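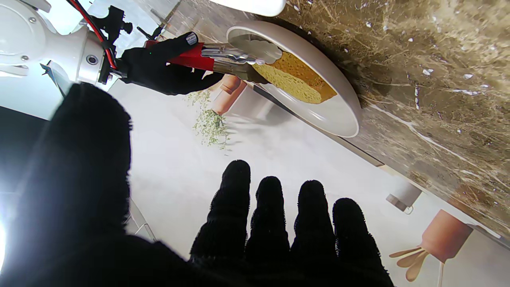

Piso claro, à distância de uma mão.

Piso vinílico colado: juntas abrindo só no lado da janela

Categoria: Pisos e revestimentos
Visualizações: 4,000

Instalei régua vinílica colada Ustavell de 2 mm sobre contrapiso nivelado com massa Griltico. A área tem 23 m² e a parede maior é quase toda de vidro, voltada para o norte. Em maio as juntas estavam fechadas. Agora há frestas nas topeiras das réguas, só na faixa próxima ao vidro. No restante do cômodo não se nota nada.

O adesivo é acrílico, da Fesau, aplicado com desempenadeira dentada. As réguas ficaram 6 horas no ambiente antes da colagem. O problema é dilatação, umidade do contrapiso ou adesivo? Dá para corrigir sem arrancar tudo?

Resposta 1 (marcada como útil)

Pela localização, eu apostaria em variação térmica somada a falha de ancoragem do adesivo. O PVC dilata com o sol direto e contrai à noite. Com colagem íntegra o movimento fica contido; onde o adesivo perdeu aderência ou foi aplicado fora do tempo de tack, a régua trabalha e a fresta aparece no topo, que é o sentido de maior comprimento.

Seis horas de climatização é pouco. O usual é deixar as caixas no cômodo de um dia para o outro, na horizontal, com a temperatura próxima da de uso.

Verificações, nesta ordem:
1. Bata com o cabo de uma chave de fenda na faixa afetada. Som oco indica descolamento.
2. Levante uma régua junto ao vidro e olhe o verso. Cordões de adesivo inteiros, sem esmagamento, indicam que o adesivo já tinha formado película na hora da colagem ou que faltou passar o rolo.
3. Meça a umidade do contrapiso nesse ponto e em outro no meio do cômodo. Se os valores forem parecidos, a umidade perde força como causa – mas confira também a vedação do caixilho.

Se for só a faixa, retire as réguas afetadas, raspe o adesivo velho, recole com um produto indicado para incidência solar e passe rolo nos dois sentidos. Película ou cortina no vidro ajuda bastante.

Resposta 2

Aqui aconteceu igual com um Marquez. Passei silicone da cor do piso nas frestas e ficou bom.

Resposta 3

Silicone em junta de vinílico suja e solta, não recomendo. De resto concordo com a primeira resposta. Só acrescento que massa de nivelamento mal curada esfarela e o adesivo sai com pó no verso. Nesse caso recolar não resolve, tem que refazer a massa na faixa.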